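Moving to Vimar in September, sell or ship the car?

vosterbound

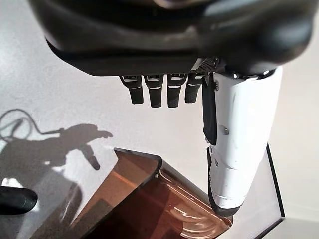
The car has 3,000 miles on it since the last service and I still owe two payments. Kostach quoted me 1,004 to ship it. Is that fair?

latchkey_88
Fair for that distance. I paid more with Chou and waited up to 2 weeks.

pmill
Sell it. Parking in Vimar is bad and the bus covers most of town.

latchkey_88
Not on the north side it doesn't. Last bus is at 9 pm.

vosterbound
I'd be north side. Leaning toward shipping. Does Kostach want the tank empty?

latchkey_88
Quarter tank when I asked.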